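Documentación > Skavura > Protocolo de recogida > Sección 4

4. Grabación de episodios con recipientes translúcidos

El método Skavura aprende a agarrar a partir de demostraciones hechas a mano, sin teleoperación. Los plásticos translúcidos son el caso más difícil del conjunto y se graban aparte. 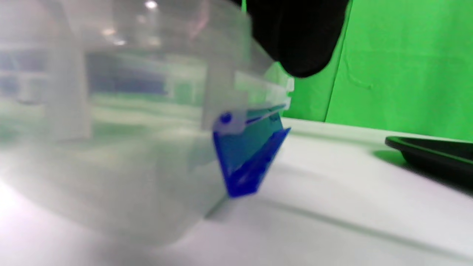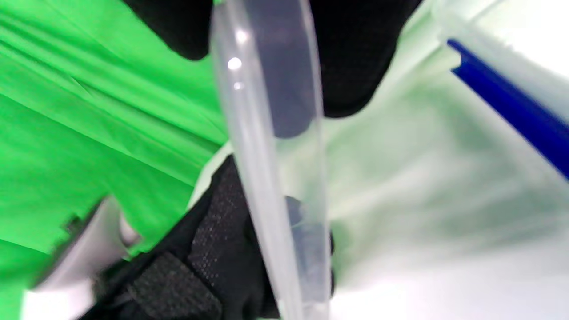 4.1 Coloque la tela verde detrás de la zona de trabajo. Las arrugas suaves se admiten.

4.2 Póngase los guantes negros antes de iniciar el registro.

4.3 Abra un episodio nuevo y anote el tipo de cierre en el campo «tapa».

4.4 Acerque la pinza despacio. Con recipientes grandes, detenga el avance cuando la pared ocupe más de la mitad de la imagen.

4.5 Mantenga la posición 3000 ms y cierre el episodio.

Nota – el desenfoque a corta distancia no invalida un episodio. En las pruebas de Győri, la política entrenada con 500 episodios sin filtrar superó a la entrenada solo con imágenes nítidas (Doležal y Szűcs, informe interno 2129).

Precaución: no cambie la iluminación a mitad de una serie. Los reflejos del plástico se desplazan y la serie completa debe repetirse.

4.6 Cada 40 episodios, repita la calibración de la sección 2. Si el error supera el umbral, descarte la serie y avise a Viktória Szűcs.

Categoría: Manipulación y agarre | Guías de laboratorio
Comentarios (2)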